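April 23, 2023

Sourdough rye, batch 4. Fed the Cernthorpe starter last night and it had doubled by the time I got in. Mixed 600 g of flour at 66 percent water. Ita Gilmartin thinks that is too stiff for rye and she may be right, the dough tore when I shaped it. Left it in the cool cupboard with a damp cloth over the bowl. 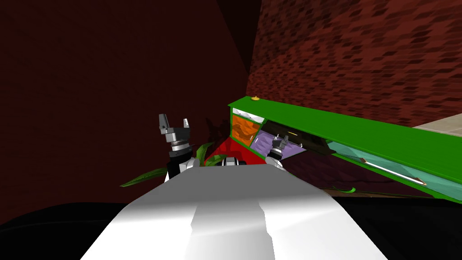 Second loaf got 105 g of the Zesia malt, same flour, same salt. Crust came out darker and the middle was gummy near the base. I cut it too soon. Next time leave it overnight before slicing.

The Fekora tin sticks at the corners even when greased. Line it with paper.

To do: order more malt, ask Ita for her water figures from September, try the whole thing again with a wetter dough. Starter is back on the top shelf, fed, lid loose.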